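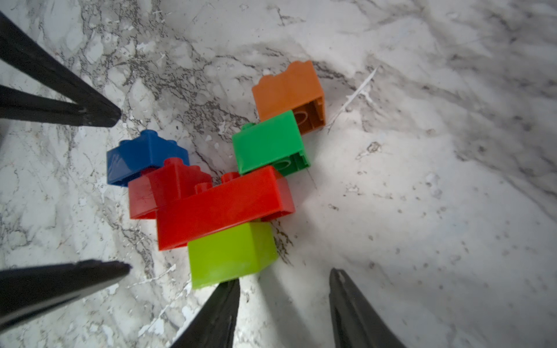

Block sorting set: keep or bin the cluttered starts?
Posted by vega_i in Data and Training

We're collecting demonstrations for a pick and sort task and I'd like opinions before we carry on. The job is toy building blocks on a marble top, one block at a time into a tray by colour. We record by teleoperation with the wrist camera running throughout. So far we have 80 episodes where the blocks start spread out, and those are fine. The trouble starts when they're bunched up, with the long red one leaning on the green and the lime one partly tucked under it. From the wrist you get the fingers round the whole lot and no obvious first pick. Operators take much longer and they don't agree with each other. One goes for the orange every time, another nudges the pile apart first. Do I keep these in the training set, or start every episode spread out and leave clutter for later?

talebi_bench
Keep them. If the real bin is going to have piles in it then the training set needs piles in it. We left them out on our first round and the arm went straight down on top of anything touching anything else.

uriel_lagos
I'd leave them out for now. Mixed strategies hurt more than missing cases when the set is small. If half your operators nudge and half pick from the top, the policy can end up doing a bit of each and hovering. How many episodes are you aiming for in total?

vega_i
3000 across all layouts, by the end of March if the operators hold out. Two stations, both the same arm.

uriel_lagos
Then you have room to be strict. Write down one rule for piles and make everyone follow it. Top block first, no nudging unless a grasp has failed. Throw away anything that breaks the rule.

kr_wang
Don't throw them away. Tag them. Storage is cheap and operator time isn't. We put a strategy label on each episode at the end, one key press, and filtered afterwards. We changed our minds twice about what counted as a good demo and would have lost weeks if we'd deleted things.

talebi_bench
Agree with kr_wang on tagging. Don't agree with the no nudging rule. Pushing blocks apart is a perfectly good skill and sometimes there's no room for a finger without it.

uriel_lagos
It's a good skill, but I'd collect it as its own task with its own instruction. "Separate the blocks" and then "sort the blocks". Mixing them under one instruction is what caused our hovering.

talebi_bench
And who decides which one to run when the thing is on its own? You've just moved the problem up a level.

uriel_lagos
Yes, I have. It's easier to debug there.

chaewon_w
A different point, and you may have covered it already. Two of your blocks are close in colour, the bright green and the lime. Have you settled whether they go in the same place? We had a similar pair and I found the operators had each made up their own answer. 14 episodes had to be relabelled by hand from the video.

vega_i
Not settled, no. I've just asked and got two different answers from two people sitting next to each other. I'll make them separate colours and put a note on both stations.

chaewon_w
Check the exposure on the wrist camera as well. If it's on auto, a pale marble top can shift the greens quite a lot between episodes. Lock it before you do any more.

vega_i
It is on auto. Thanks.

rounhong
Has anyone compared wrist only against wrist plus a fixed camera for piles? I do most of my collection on a Drako arm with wrist only. Once the fingers are low I can't tell what's underneath what, and I doubt the model can either.

kr_wang
We did, not very carefully. On spread out blocks there was no difference worth talking about. On piles it went from 74 per cent first grasp success to a little over that with the second camera, and I wouldn't swear it was the camera. The operators had got better by then too.

rounhong
That's less than I hoped for. Were the operators looking at the fixed view while they drove?

kr_wang
Yes, both views on one screen. If you only record the second camera and don't show it to them, I'd expect even less.

vega_i
Plan for now, then. Exposure locked, green and lime kept apart, piles stay in but every episode gets a strategy tag. Top block first is the default and nudging is allowed with its own tag. I'll train once with the nudges and once without and post both.

uriel_lagos
Fine by me. Use the same pile layouts when you test the two, or you won't be able to compare them.

talebi_bench
Put a few layouts in the test that none of the operators have seen, too. Ours were all built by the same person and they were all much the same pile.

vega_i
Will do. I'll get someone from the other office to build those.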